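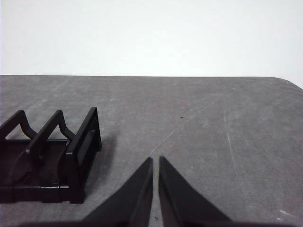 Black rack with upright dividers on a gray tabletop.

We use cookies to remember your settings and see which handouts get read. Accept all | Manage choices

Small Kitchens, Well Kept
Handout for Session 2: Standing Things Up
Tutor: Mitali Biswas, Room 208, Tolonska Learning Center

Welcome back, everyone, and thank you for the cupboard drawings you brought in. I have read all 28 of them with a cup of tea, and I enjoyed every one (including the one with the cat in it). Almost all of you drew the same thing somewhere on the page, a stack of plates with bowls on top and something heavy on top of the bowls, so that is where we start.

1. Stacks and rows

A stack is a fine way to keep six things that are all alike. It gets tiresome when the things are different, as you have to lift three to reach the fourth, and then find somewhere to put the three down while you do it. Stand the same pieces on edge in a row and each one comes out by itself. You also see the rim of every piece, so if your plates are different colors you can pick the one you want without touching the others.

The cost is height. A dinner plate on edge needs a good deal more room above it than a short stack does, and this catches people out with shelves that are set close together. Measure the plate first, then add a hand's width so you can get it out again.

2. Parts of a rack

I'll use the same few words all term. The base is the low part that sits on the table. The uprights or dividers stand on it. A slot is the space between two uprights, and the open side is the side you load from. Some dividers are straight along the top and some have peaks and dips. Try your own plates in any shape before you make up your mind about it, and please bring one from home next time so we can do that together.

Plastic racks are light and easy to wash. They can also slide about, so put a hand on the base while you load. Wire racks are often a bit narrower in the slot and suit thin plates better than thick-rimmed ones.

3. Where to put it

Long side or short side toward you? There's no rule here, and I change mine around more often than my family would like. Have the open side face the hand you reach with. If you share a kitchen with a left-handed person, talk about it before you settle!

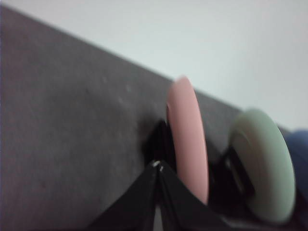

Then comes the order along the row. Put what you use every day in the nearest slots, and the once-a-week pieces at the far end. Color can help here if you have a mixed set. In our house pink is for breakfast, green is for lunch, and the blue ones belong to whoever gets there first. You may prefer to go by size – large at the back, small at the front – and that works very nicely too, as long as everybody who puts dishes away knows about it.

4. The surface underneath

Have a look at your table or counter before you set anything on it. Scratches and pale rub marks are part of a working kitchen and I wouldn't lose sleep over them, but grit under a rack will make new ones. Wipe the surface, wipe the bottom of the rack, and lift it when you want to move it.

To do at home

Choose one stack and stand it up for a week. Jot down which pieces you reached for and which never moved. Bring the list in; half a page is plenty. If your stack is pans, go ahead and use pans, but start with the lids.

Reading: the chapter on open shelves in the Hurkico booklet, as far as the drawer section. We'll get to drawers in August.

Comments (3)

Uzma Dogar
I tried this with my baking sheets and can finally get at the small one. Is it all right to mix sheets and cutting boards in the same row?

Mitali Biswas
Yes, Uzma, quite all right! Let the boards dry properly first.

Theerawat Ratanaporn
My shelf is too low for dinner plates on edge, so I did the side plates and left the big ones stacked. Will bring one of each.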